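Teaching by Demonstration: Frequently Asked Questions

Last updated in February. Maintained by Josphat Mfaume for Trellport users.

Who is this page for?

Anyone who has a Trellport account and wants to record demonstrations, either with a real arm or in the simulator. It covers the questions that come up most on the support line. For installation, see the setup guide. For training settings, see the Flunamo manual.

What counts as a demonstration?

One complete run of a task, from the start pose to the end pose, with you in control the whole time. Trellport saves the joint positions, the gripper opening and every camera view you have turned on. If you stop halfway and start over, you have two recordings, and you should delete the first.

What is the difference between hand guiding and remote control?

In hand guiding you take hold of the arm and move it yourself while the motors go slack. In remote control you move something else, such as a small leader arm or a handheld controller, and the robot follows. Hand guiding works only with a real arm. Remote control works with both a real arm and a simulated one.

Which one should I start with?

Remote control in the simulator. You can reset the table with one key, and a bad move doesn't break anything. Once you can pick up a block without thinking about the controls, move to the real arm.

Is hand guiding ever the better choice?

Yes. It is easier to teach a path where the angle of the wrist matters, such as sliding a part into a slot. The drawback is that your hands and sleeves end up in the camera views. Trellport can replay the joint path afterward and record the cameras again without you there. Use that option if the views will be used for training.

How many demonstrations do I need?

It depends on how much changes between runs. For picking up one block from a small area of the table, 162 good runs were enough for our own starter task. When we let the block start anywhere the arm could reach, we went up to 700. Record a small set first, train on it, and look at where the robot fails. Then record more runs that start in those places.

Is there a limit on stored runs?

A standard account holds 3,000. You can export older sets and remove them from the server at any time. Deleted runs can't be restored, so check the export before you clear anything.

My robot moves slowly and stops a lot. Why?

It is copying you. New operators pause before each grasp to check their aim, and the pauses end up in the data. Practice until you can do the approach in one motion, then record. You can trim the start and end of a run in the editor, but don't cut out the middle. The arm will appear to jump.

Should I delete runs where I missed the block?

Delete a run if the task was never finished. Keep it if you missed, backed off and got the block on the second try. A few of these are useful — they show the robot how to recover. Siriporn Chareonsuk, who checks the shared sets, tags them "retry" so they can be left out later if someone wants a clean set. Please use the same tag.

How do I set up the leader arm?

Put the leader and the robot in the same pose before you connect. Press Link, then squeeze the trigger on the leader fully once so that the gripper range is read. If the two poses are too far apart, Trellport will refuse to link and the status light stays yellow. Move the leader closer and press Link again.

The gripper opens when I squeeze. How do I fix it?

Go to Controls, then Leader, and check Reverse Trigger. Unlink and link again for the change to take effect.

Which cameras should I turn on?

Use one view of the whole table and at least one close view of the gripper. The whole-table view helps with reaching toward the block, and the close views matter when the fingers are near it. Every camera you train with must also be on when the robot runs by itself, so don't add views you can't keep. The three views that follow are from the simulated block task.

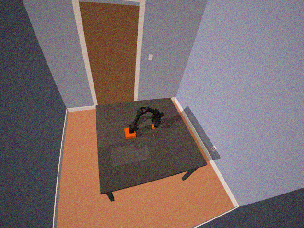
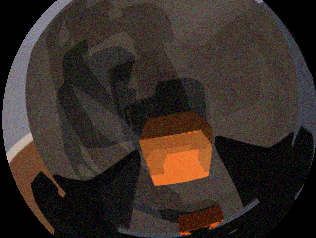
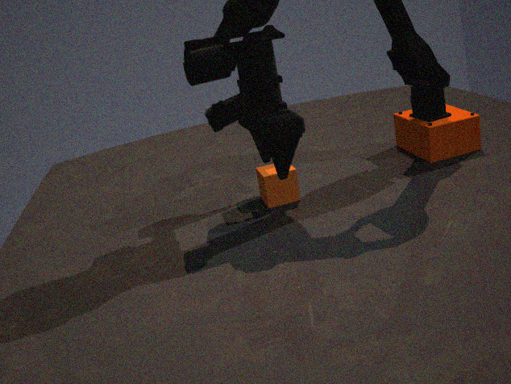

Can I change a camera position after I start recording?

You can, but start a new set when you do. Mixing two positions under one camera name is a common cause of poor results, and it is hard to spot later. Save the layout under a new name first. Set names can include letters, numbers and hyphens.

Why do the simulated views look grainy?

Image noise is a setting in the simulator, under Rendering. Real cameras have noise too, and a model trained only on perfectly clean pictures may do worse on a real table. You can turn the noise down while you practice. Put it back to the level you plan to use before you record.

Can I train in the simulator and run on a real arm?

Sometimes. Simple pick tasks carry over best. Tasks that depend on friction or soft materials usually need real demonstrations as well. The usual approach is to train on simulated runs first and then add a smaller real set recorded with the cameras in matching positions.

Can two people record for the same set?

Yes, and it is often a good idea, as long as both do the task the same way. Agree on which side to approach from and where to let go. If one person always comes in from the left and the other from the right, the robot may hesitate between the two. Each operator should sign in under their own name so that the runs can be sorted.

What should I do if the connection drops during a run?

The arm holds its position. Don't pull on it. Bring the leader back to the matching pose, link again, and discard that run. If it happens more than 3 times in a session, switch from wireless to a cable.

Does Trellport work with Inskip and Vollunier controllers?

Inskip controllers are supported for both arm and gripper. Vollunier controllers can move the arm, but the gripper trigger is read as open or closed only, with nothing in between. Partial grips need a different controller.

Where do I send a question that isn't listed?

Use the Help form inside Trellport and attach the run number. You can find it at the top of the editor window, next to the set name.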